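Band recovery notes from the Indholm shorebird station, Friday, April 7, 2023. Short thread.

1/ We put 1000 colour bands on ruddy turnstones before this season. Band 1001 went on this morning, left tibia, white over grey.

2/ Metal bands go on the right leg, always. If you report a bird with metal on the left, it was banded at Komuna and the record belongs in their database.

3/ Resighting effort is logged per tide, two observers per hide. Scopes at 60x are fine on still mornings. Past ten o'clock the heat shimmer makes grey and pale blue unreliable, so enter the colour as unknown.

4/ Vekivard Spit is closed to foot traffic until the end of May. Read bands from the Akbari hide only.
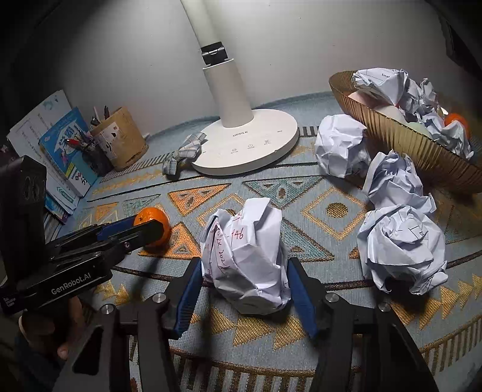
5/ Partial reads are still useful. One leg plus a flock size and a time will narrow it to a handful of candidates, and the wing moult score usually settles it.

6/ Please don't round the time to the nearest hour. High water moves the roost between the spit and the saltworks, and we match reads against the gauge.

7/ Datasheets to the station by Sunday night. Metric only.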